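Extending the Service Life of Office Desktop Computers: A Case Study at the Plisville Campus

Final Project Report, Environmental Technology Program
March 2019

1. Background

The Plisville campus replaces its office desktop computers on a fixed schedule. Under the schedule, a machine leaves service when its warranty ends, whether or not it still does the job it was bought for. The retired machines are stored in the basement of the Riva building until a recycler collects them. At the start of this project, 181 desktop computers were in storage.

The purpose of the project was to find out how much of this stock could have stayed in use with low-cost upgrades, and to propose a replacement rule based on condition instead of age. Laptops, monitors and printers were left out. Servers were also left out, as they are covered by a separate contract.

2. Why service life matters

The environmental cost of a desktop computer falls in two periods. The first is manufacturing, which includes mining, refining, chip production, assembly and shipping. The second is use, which is mostly electricity. For a machine that runs office software and is switched off at night, manufacturing makes up a large share of the total. Each added year of use spreads that share over a longer period.

The argument has limits. An old machine with a poor power supply may draw more electricity than its replacement, and at some point the savings from a newer model will cover the cost of making it. For the office machines in this study, power draw at idle did not differ enough between the old and new models to reach that point within a normal service period. We did not study machines used for rendering or simulation, where the answer could be different.

3. Method

A sample of 25 machines was drawn from the storage list using a random number table. Each machine was started, its hardware was recorded, and a standard set of office tasks was run: opening a large spreadsheet, loading a set of saved web pages, and exporting a long document. Times were recorded with a stopwatch for the first test group and with a script for the rest – the change was made when the stopwatch results proved hard to repeat.

Power draw was measured at the wall with a plug-in meter. Readings were taken at idle after the machine had been left alone long enough for background updates to finish. One meter gave unstable readings at low load and was replaced. All readings from the first meter were discarded and taken again.

We also asked office staff at the Fordale site what they found slow or unreliable about their computers. The questions were open, and the answers were sorted by type afterward.

4. Results

Of the 25 machines, 14 completed every task within the time limit after an upgrade or with no change at all. The others failed for different reasons, including dead power supplies, damaged boards and processors too old for the current operating system.

The most common limit was the hard disk. Replacing it with a solid-state drive had a greater effect on startup and file opening than any other change. The effect on document export was small, as that task depends mainly on the processor.

Memory was the second limit. 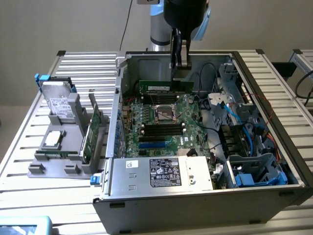

Memory upgrades were useful only on machines that ran out of space during the web page test, and on those the gain was clear. On the rest, extra memory made no difference we could measure. The labor involved is small with a tower case of the Dell type, where taking off the side panel and laying the case down leaves the motherboard facing up, and a module can be lined up vertically over the slots. Small form factor machines took longer, as the drive cage has to come out first in several models. Matching the module type to the board took more time than fitting it, and a record of module types kept at purchase would remove most of that delay.

The staff answers agreed with the test results in part. Slow startup was the most frequent complaint. Several people reported slow network folders, which an upgrade to the desktop would not fix.

5. Cost

The parts cost of a combined drive and memory upgrade was well below the price of a new machine, even with labor added. A budget of $1,000 would cover parts for a small office. Storage is a hidden cost under the present schedule – the Riva basement is heated, and the space has been requested for other uses.

6. Proposed rule

A machine should be tested when its warranty ends. If it passes the office tasks, it stays in service and is tested again the next December. If it fails on disk or memory, it is upgraded once. If it fails for any other reason, it is stripped for usable parts and sent for recycling.

7. Limitations

The sample came from one campus and was weighted toward two purchase years. Failure rates after upgrade were not tracked, as the project period was too short. The Laxdal annex uses a different supplier and should be sampled separately before the rule is applied there.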